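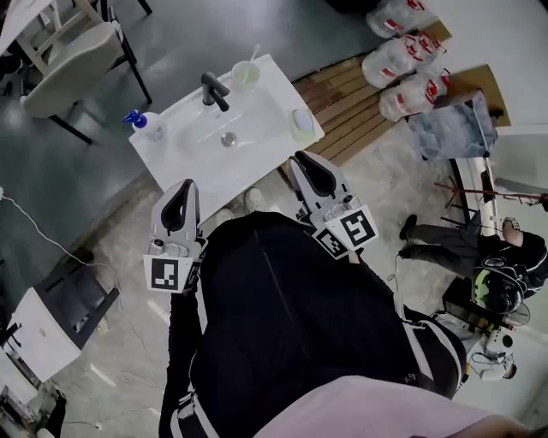

A washbasin has four corners, and every one of them wants to hold something. Give in to two. Pump bottle on the left, soap dish on the right, and leave the stretch by the faucet for whatever cup has moved in this month.

Bar soap likes a dish it can drain in. Leave it in a puddle and you'll own 200 grams of jelly.

Wipe the faucet base last, with the cloth you were going to wash anyway.

Spare water jugs go low and out of the walkway. Flattened cardboard can lean on the wall until September, when it becomes decor.

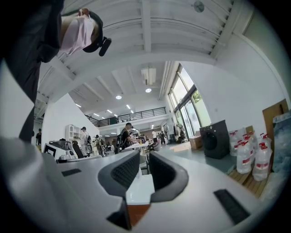 High ceiling, round lights, black railing: more to dust.

Related tips
Bins with lids, and what hides in them
Getting rings out of a soap dish
50 uses for a flattened box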